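Stullow Track Notes

Stullow is a set of player-written notes on arcade racing games, kept as plain text files so they can be searched and compared. Each file covers one track in one game: how the drift feels, where the shortcuts are, how hard the computer drivers push back. Realistic driving sims are out of scope.

Contents

The set has 264 track files and 2 index files, 266 in all. Notes were written between October and the release on November 25, 2022.

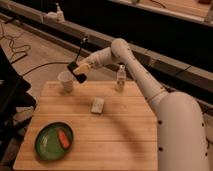
Page 2

Fields

track: name as shown in the game menu
game: short title
mode: race, time trial or pursuit
laps: whole number, 999 if the track is open-ended
fps: frame rate the author played at, normally 60
notes: free text

Treat 999 as a missing value before you average anything. The loader in the Goltent folder does this by default, but the older Salameh script does not.
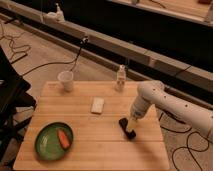 Orange-red piece on the green plate, white cup near the back corner.

Known problems

Pursuit mode is thin. Most authors skipped it after the first few tracks, and the notes that exist tend to repeat each other. Track names with accents were flattened in the Grunden import and have not been fixed. Difficulty comments depend on the author's skill and on whether they used a pad or a wheel, and neither was recorded.
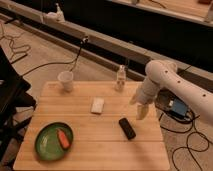

Duplicate notes were left in place when two authors disagreed about a shortcut. If you need one note per track, keep the longer one.

License

Free to use and change with credit to Stullow. Game titles belong to their owners. Send corrections as a pull request, one track per request.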